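Prullow Household Notes: Storing and Sharpening Kitchen Knives

Revised in December. Sections on stones and steels rewritten.
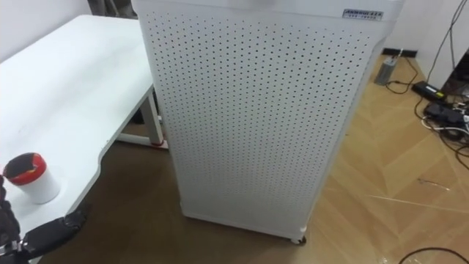 How often does a kitchen knife need to go on the stone?

Every two to three months for a knife used daily, and once a year for one used on weekends. A few strokes on a honing rod between sharpenings will stretch either interval.

Terms

Sharpening removes metal. Honing straightens an edge that has rolled to one side and removes very little. A knife that slides off a tomato skin may need either one, so try the rod first. If ten strokes per side change nothing, the edge is worn and has to go on the stone.

A burr is the thin lip of metal that forms on the side opposite the one being ground. It can be felt by drawing a thumb across the blade, away from the edge, never along it.

Grit numbers below follow the Japanese scale. European and American stones are marked on other scales, and the same number can mean a different particle size.

Choosing a stone

One double-sided stone covers most home use. A coarse side of 400 and a fine side of 1000 will repair small chips and put on a working edge. A 1000/3000 stone suits a household that never lets its knives get very dull. Anything above 6000 is for razors and for people who enjoy the process.

Water stones cut fast and wear fast. Oil stones cut slowly and stay flat for years. Do not switch a stone from oil to water once oil has soaked in; the water will bead on the surface and the particles will clog.

Diamond plates need only a splash of water and do not dish. They are harsh when new. Work an old screwdriver or a piece of scrap steel over the plate for a few minutes before putting a good knife on it.

Preparing the stone

Soaking stones go in water until the bubbles stop, usually 10 to 15 minutes. Splash-and-go stones must not be soaked, and some will crack if they are. The maker's leaflet will say which type it is.

Set the stone on a folded damp dish towel at the edge of the counter, long side pointing away from you. Press down and push. If it moves, fold the towel again.

Keep a bowl of water within reach. The gray slurry that forms on the surface does part of the cutting. Add water when the stone starts to drag, but leave the slurry in place.

Holding the angle

Most Western knives are ground at 18 to 20 degrees per side, most Japanese ones at 12 to 15. To find 20 degrees on a blade two inches deep, raise the spine a little less than three quarters of an inch off the stone. For 15 degrees, raise it half an inch.

Color the bevel with a black marker before the first pass. Make three light strokes and look at the edge. Ink left near the very edge means the spine is too low. Ink left only at the shoulder means the spine is too high. Correct and color again. The marker washes off with rubbing alcohol.

A steady wrong angle gives a better edge than a right one that wanders. Lock the wrist and move from the elbow and shoulder.

Procedure

Start on the coarse side only if the blade is chipped or has not been sharpened in over a year. Otherwise begin at 1000.

Work one side in sections: heel, middle, tip. Use moderate pressure, about that of a hand resting on a kitchen scale at four pounds, and ease off on the return stroke. At the tip, lift the handle slightly to follow the curve.

Continue until a burr runs the full length of the opposite side. A burr that stops an inch short of the tip means the last inch has not been sharpened. Go back to that section only.

Turn the knife over and repeat. Once the burr has moved fully across, switch to the fine side and use half the pressure. Finish with alternating single strokes, one per side, each lighter than the last.

Remove what remains of the burr by drawing the edge lightly across a cork, then wipe the blade from the spine. Skipping this step gives a knife that feels very sharp for one onion.

Testing

Printer paper is enough. Hold a sheet by the top corner and cut downward from heel to tip. A catch at one point marks a spot of leftover burr or a missed section. Note where it is and return to the stone.

Do not test on a fingernail or on arm hair. Both are common in videos and both cause cuts.

Honing rods

A smooth or ceramic rod is suitable for most knives. Grooved steel rods are too rough for hard Japanese blades and will chip them. Stand the rod upright on a cutting board, tip down, and draw the knife down and toward you at the angle it was ground to. Four to six strokes per side, light pressure.

Ceramic rods load up with gray metal. Clean them with a damp melamine sponge.

Serrated knives

A flat stone will ruin the profile. Use a tapered rod that fits the scallops, work only the beveled side, and give each scallop five or six strokes. Then make one light pass along the flat side to take off the burr. A cheap bread knife is generally not worth the hour.

Storage

A drawer full of loose knives undoes a sharpening within a week. Acceptable options are a magnetic strip, a slotted block, an in-drawer tray or individual blade guards.

On a magnetic strip, set the spine down first and roll the edge toward the wall. Reverse the motion to take it off. Screw the strip into studs or proper anchors; adhesive pads let go in the heat near a stove.

In a slotted block, place knives spine down, or use a block with horizontal slots. Shake out crumbs once a month with the block held upside down over the sink. A block that smells musty should be dried for two days with the slots facing up — if the smell stays, replace it.

Blade guards must be dry inside. Carbon steel kept in a damp guard will show orange spots overnight.

Washing and boards

Hand wash and dry at once. Dishwasher detergent is abrasive, the spray knocks edges against the rack, and the heat opens up handle joints.

Use wood or soft plastic boards. Glass, stone and ceramic dull an edge in a handful of strokes. Scrape chopped food off the board with the spine.

Flattening the stone

Check after every third use. Draw a pencil grid on the surface and rub the stone on a flattening plate, or on 120-grit wet sandpaper taped to a sheet of glass. When the grid is gone, the stone is flat. Dry it on edge at room temperature, away from radiators and direct sun, before putting it back in a box.

Reader corrections

Yolanda Palomino notes that the earlier version gave the same angle for cleavers as for chef's knives. Heavy cleavers used on bone should be kept at 25 degrees or more per side.

Kevin Quispe asks about pull-through sharpeners. They work, remove a good deal of metal, and leave a coarse edge. For a knife that cost less than the stone would, that is a fair trade.

Next page: Cast Iron, Seasoning and Rust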